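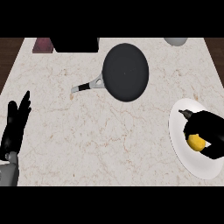 Rosimeire Guerra
Founder and head tutor, Flundiseck Cookery School, Moltcombe

Welcome, and thank you for having a look at who we are!

I started Flundiseck in the back room of my flat with a two-ring hob, one good knife and four very patient neighbours. I wanted to teach the sort of cooking I grew up with – beans, rice, greens, a bit of something fried – and I found that what people asked me about most was the everyday stuff. How do you know when the oil is ready? Why does my omelette stick? Can I freeze this? I loved those questions then and I still do.

We moved to Mill Lane in April and we now have a proper teaching kitchen upstairs, with a long table downstairs where everybody sits and eats what they've made. The building used to be a seed merchant's and you can still see the old drawer numbers on the wall by the stairs (number 203 is where we keep the tea towels).

Joris Dekker joined me as second tutor after coming along as a student for a whole winter. He does the bread and the soups, and he runs the Saturday children's class, which is noisy and floury and great fun. He is also the person who answers the phone, so if you ring with a question about yeast you may be on for a while.

Our classes are small. We keep them to eight people so that each of you gets your own hob and your own pan, and there is time to get something wrong and do it again. Most courses run for six weeks, in the evenings, and we have a few one-off mornings for things like pastry, pickles and cooking fish on the bone. You don't need to bring anything except a tub for leftovers. Aprons are on the hooks.

Beginners are very welcome! Some of our students had never boiled an egg before they came, and one of them now makes Sunday lunch for her whole street. We also get plenty of keen cooks who want to sort out one particular thing, usually sauces.

Every term we hold two free places on each course for people who couldn't otherwise come. Just tell us you'd like one. There's no form.

Vegetables come from Tomico, the growers at the bottom of the hill, so what we cook changes with whatever they've got. In October 2023 that means squash, leeks and far too many beetroot – we have found 2 new ways to use them and would love to hear yours.

Shim, the school cat, lives downstairs and isn't allowed in the kitchen.

Come and say hello if you're passing. The kettle is on from half past nine, and the door sticks a bit, so give it a push.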